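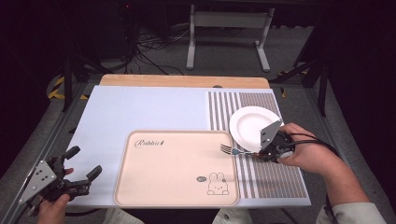
Photo: Ladton Table School

About us

Hi, and welcome to Ladton! We're a very small school with a very small subject — how to set a table and how to clear it again. I started it in August with one folding table and a box of mismatched plates from my aunt's basement, and I still use most of those plates (the chipped ones went to the garden).

People ask me all the time if there's really enough to teach. Oh, there is! Which way the fork goes, how far the plate sits from the edge, what to do with a placemat that won't lie flat, how to carry four glasses without putting your fingers in them. I grew up in a house where everybody ate off their laps, so I learned all of it as an adult, and I remember how silly I felt asking.

We keep things cheerful on the table. I like a striped placemat under a plain white plate, and I have a real weakness for trays. The pink one with "Rabbit" written on it and the little rabbit in the corner gets requested by name, by grown-ups as often as kids. Forks with a bit of blue on the handle are my favorite to teach with, and I'll buy them wherever I see them.

What we offer

First Table is our beginner class. It's 84 dollars for the full course, and you'll go home able to lay a everyday breakfast, lunch or supper place without looking anything up.

Clear and Carry is the other half, and I'd argue the better half — scraping, stacking, loading a tray so it doesn't tip. Bring flat shoes.

Family Table is for kids and whoever brings them. We set, we snack, we clear, and then usually somebody wants to set it all over again.

Classes stop at 13 people. I tried a bigger group once and we ran out of elbow room before we got to the spoons.

Where we are

We're on the second floor of the old Konik building, 449 Folten Street, up the stairs and to the left. Parking is in the back lot after five, and on the street before that. If you're coming with a stroller, call ahead and I'll come down and give you a hand with it.

Our things

Our lending shelf has 113 pieces on it now, plates and bowls and trays mostly, plus a set of Nørgaard soup bowls that I can't bring myself to let out of the building. Everything else you're welcome to borrow for a week, so you can practice at home. Please wash it before you bring it back!

Spring sign-up is open through 29 February 2020. Email works, but the phone is faster, and if I don't pick up I'm probably drying dishes.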